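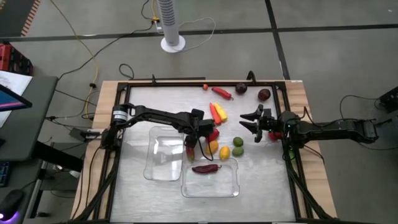

marlow_dips wrote:
Sorry but no, I would not put the whole thing into one commodity fund, and especially not Prodotano. Have you looked at what it holds? Two thirds of it is corn and soybean futures. You're buying the weather in places you've never been.

halfpipe64 wrote:
Okay, fair, but let me explain where I'm coming from, because I think the first post made me sound crazier than I am. I have $1000 a month going into a plain index fund and that isn't changing. This is separate money from a car I sold in August. I got interested in grains after bread and cereal went up at my store and I figured, well, somebody is getting paid for this, why isn't it me? (I know, I know.) So I found Prodotano, I liked the chart, and I came over here to ask before I clicked anything. That has to count for something!

tinroof_annie wrote:
It counts. Most people ask after.

I held Prodotano for two years and sold it for a boring reason. Corn was flat over that stretch, and I mean the price in the newspaper, and my fund was down 8 percent. I thought there was a mistake on the statement. It's the rolling. They hold a contract, it gets close to expiring, they sell it and buy a later one, and if the later one costs more you get less corn for your dollar. Do that over and over and it eats you. Read the part of the prospectus on roll yield, then read it again with coffee.

marlow_dips wrote:
What Annie said.

oxbow_lou wrote:
I'm going to stick up for the fund a little. The roll goes both ways. When supplies are tight the later contract is often the cheaper one and then you get paid to sit there. I had one of those years and it was lovely. People only talk about rolling when it hurts.

Also a little bit of grain in a portfolio does something stocks don't. My Mumska shares and my brother's tech stuff all went down together last spring and my grain fund was the one green line on the page. I keep it at a small slice and leave it alone.

tinroof_annie wrote:
Lou, how small?

oxbow_lou wrote:
Small enough that I don't look at it at breakfast. Okay, it's 8 percent. It used to be more.

quietledger wrote:
Nobody has brought up taxes yet. Some of these funds are set up as partnerships and send you a K-1 in place of a regular 1099. Mine showed up after I had already filed, so I got to file again. Check which kind yours is before buying, and if you have room in an IRA, ask your broker how it works in there.

halfpipe64 wrote:
I didn't know any of that. The fund page says "partnership" in the small print at the bottom, I just looked. Ugh.

What about buying companies instead? Flesholm keeps coming up when I search. They own grain elevators and a seed business, and they pay a dividend, which corn does not do last time I checked.

marlow_dips wrote:
Better, in my opinion, but know what it is. Flesholm makes money on moving grain and storing it, so they can have a great year with cheap corn and a lousy one with expensive corn. I've owned it since it was at 30 and it has never once done what I expected at harvest. I like it anyway. It's a business with people running it, and a bushel of corn just sits there costing rent.

oxbow_lou wrote:
See, that's where I disagree. If he wants grain prices, Flesholm doesn't give him grain prices. It gives him a stock. When the market drops, it drops too. You can't call that a hedge.

marlow_dips wrote:
He never said hedge! He said his cereal got expensive.

halfpipe64 wrote:
I did say that, yes.

So I'm leaning toward splitting it — a small bit in a grain fund that sends a normal tax form, if there is one, a bit in Flesholm, and the rest into the index fund where it probably should have gone in the first place. Does anyone know if there's a fund like that which spreads out its contracts so it isn't rolling the whole pile at once?

quietledger wrote:
There are a few. Search for "no K-1" along with "broad commodity" and compare the expense ratios, they're all over the place. You'll get oil and metals mixed in with the crops though.

tinroof_annie wrote:
And use a limit order. The thin ones have ugly spreads right at the open. I wait until 11 in the morning or so.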